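Gripper Comparison, Pre-Run Inspection Checklist with Comments
23 Jul 2023
By Busisiwe Baloyi
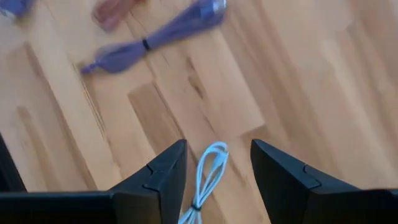

We compare two finger sets on the same arm, the Roken wedge fingers and the Ponness flat fingers, and the checklist must be completed again after every change of fingers. Please write a comment also when the item is OK. For the cable pickup test the target lies on the floor between the open fingers, as with the white bundle, and the black tie near its lower end should stay visible to the wrist camera. The purple bundle is farther away and is not touched in this run.

1. Emergency stop pressed and released before power on.
OK. Button is within reach of the operator's chair.

2. Finger screws tightened, both sides.
OK on Roken. On Ponness one screw was loose after run 12, I tightened it and marked it with paint.

3. Finger tips free of cracks and dust.
OK. The seam on the inner face collects dust, please clean it with a dry brush. No alcohol.

4. Fingers open and close fully, five times, without noise.
Roken OK. Ponness makes a small click at the closing. Not stopped for this, but to be watched.

5. Tips do not scratch the floor at lowest position.
NOT OK at first. Lowest height was still set for the table from January. Corrected and repeated, now OK.

6. Wrist camera image checked at rest and in motion.
Partly OK. With the arm moving, the wood grain and the farther cables become blurred. Mnguni controller speed lowered from 39 to 22 percent for the approach only. Compare again before we decide about the camera.

7. Ties on all bundles are closed.
OK. An open tie means a different shape of the bundle and the comparison is not fair.

8. No person inside the marked area.
OK.

9. Log file started, finger set written in the file name.
OK. Last file is 227. Besonano reads only the file name, so a wrong name cannot be repaired later.

Open points: click on Ponness (item 4), camera blur (item 6). Both to be checked again before the next change of fingers.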